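# Marras Dental Supply Terms: Glossary Data

Maintained by the Carnholm terminology office. Release notes are kept in `CHANGES.md`.
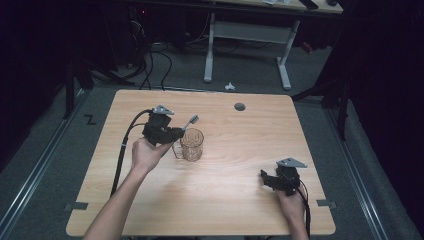 The Marras glossary collects the everyday and trade names used for oral care goods in retail catalogs, clinic order forms and public health leaflets. It was compiled to help translators and catalog editors settle on one preferred term for each article. Entries cover the article itself, its parts and the household items commonly listed with it. A toothbrush with a gray handle and white bristles, for instance, draws on three entries (`toothbrush`, `handle`, `bristle`), and a clear glass mug is entered under `mug`, with `tumbler` recorded as a separate term.

## Contents

| File | Records | Notes |
|---|---|---|
| `terms.csv` | 2,000 | One row per term |
| `variants.csv` | 754 | Regional and older spellings |
| `withdrawn.csv` | 248 | Kept for reference only |

Files are UTF-8, comma separated, with a header row. Empty fields are left blank — the string "NA" is never used, as it occurs as an abbreviation in several source catalogs.

## Fields

- `term_id`: permanent identifier; not reused after withdrawal
- `headword`: preferred form, singular, lower case
- `part_of`: identifier of the parent article, if any
- `region`: `D` for Dellura, `R` for Rarundale, blank for both
- `status`: `current`, `draft` or `withdrawn`

## Sources

Terms were taken from 48 printed catalogs held in the Dellura and Rarundale reading rooms. Product names were excluded unless they had passed into general use. Definitions were written by office staff and do not reproduce catalog wording.

## Known limitations

Coverage of children's products is thin. Rarundale catalogs often list interdental brushes and floss holders under a single heading, and the resulting entries have not all been separated. Users who need that distinction should filter on `status = current` and review the `part_of` field by hand.

Plural headwords remain in a small number of draft rows.

## Updates and corrections

The files are revised each March. Corrections may be submitted through the issue tracker and should give the `term_id`, the proposed wording and a source. Requests for new brand terms are not accepted.

## License

The data may be copied and adapted with credit to the Carnholm terminology office. Altered versions must carry a different title — the name Marras is reserved for the releases in this repository.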